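I have a soft spot for dull data, and I'd like to make a case for it while the coffee is still warm. We spent most of January at Samness gathering examples of small sorting jobs, the kind where a person with a gripper in each hand puts little things where they belong, and by the end we had 976 of them. Everyone who visited asked to see the impressive ones. I kept wanting to show them the ordinary ones!

My friend Georges Srour and I have argued over this for ages (he's at Femance now, and still wrong, bless him). He would throw out any example with a pause in it, or a second try, or a hand that drifts a bit before it makes up its mind. We had 232 of those, and he would happily have lost the lot. But a learner that has only ever been shown smooth, perfect reaches has no idea what to do when it finds itself two inches off, and sooner or later it will find itself two inches off.
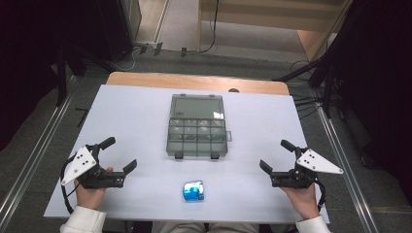
*A hand-held gripper on each side, the organizer box and one small blue item in front of it.*

Think how you'd teach a child to put away beads or buttons. You wouldn't hide your own fumbles. You'd let them see you miss the slot, back up and go again, and I suspect they'd learn as much from that as from the tidy version.

So my plea to anyone planning a collection is to keep the hesitations, label them kindly, and pay the people holding the grippers enough that they never feel hurried. Georges can have his three favorite clips for the slides.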